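Chapter 4

# Routines, Retreats and the Word Count

Most advice about writing habits comes from people who have already finished a book. That ought to make us careful. Someone who wrote a novel at five in the morning will tell you that five in the morning is the secret, and the many people who got up at five and produced nothing are not asked to give talks.

This chapter looks at what writers say about how they work, and asks how much of it should be believed. We will be using diaries, letters and blog posts, all of which have the same weakness: they were written by the person being studied, often on a day when the real work was going badly. A writer who records a splendid morning may be telling the truth. She may also be filling a page because the chapter would not move.

## 4.1 The daily target

The daily word count is the most common piece of advice and the easiest to measure, and those two facts are probably connected. A number can be reached. Whether the words were any good is a slower question, and few writing diaries go back to answer it.

Take the working diary of Chiamaka Anozie, which we will return to throughout the chapter. She wrote her second novel, *Obi*, in a rented room in Detham, and kept a note of her progress every day for the whole of one winter. Her target was 585 words. She gives no reason for the figure and seems to have been rather fond of it. Her best day came in November, when she wrote 3,966 words between breakfast and dark and described herself as "lit up like a shop window".

Eleven pages later, in a much smaller hand, she notes that 1,877 of those words have been cut and that she has doubts about the rest. The first entry is the one people like to quote.

There is a second problem. A target rewards certain kinds of work and hides others. Reading, walking about, crossing out and staring at the wall all score nothing. On the day Anozie worked out how her novel should end, her diary gives the count as zero and adds the word "lazy".
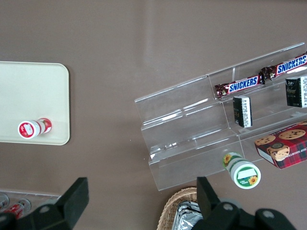 ## 4.2 The room

Writers' rooms get a great deal of attention, much of it from other writers. Sheds, attics and café corners are described with real love, and readers are invited to think that the place did some of the work.

Perhaps it did. A door that shuts is useful, and so is a chair that doesn't hurt. Beyond that the evidence is thin. Anozie praised her Detham room for its silence in the first month and blamed the same silence for a bad patch in the third. When she moved to her sister's kitchen she wrote faster, although by then she was also nearer the end and short of money. Any of these might explain the change. She chose the kitchen table, and said so in several interviews.

## 4.3 Getting away

The retreat at Idach offers a harder case. It takes writers for a fortnight, feeds them and keeps their phones in a drawer. Its newsletter, *Wukis*, once printed comments from 270 past guests, nearly all of them happy. We should ask when those comments were collected. They were written on the last evening, after dinner, before anyone had gone home and read through what they had done.

This doesn't mean the guests were wrong. Two weeks without cooking or email is a fine thing, and some of them surely got a lot written. But feeling that a fortnight went well and having a better manuscript are separate matters – and the comments only tell us about the first.

## Before you read on

Keep a plain record of your own writing for one week. Put down when you started, when you stopped and what you did in between, including the parts you would rather leave out. Write each entry on the day. At the end of the week, and without looking back at your notes, write a paragraph describing how the week went. Then lay the two side by side and mark every place where they disagree. Bring both to the discussion of Anozie's letters in section 4.4.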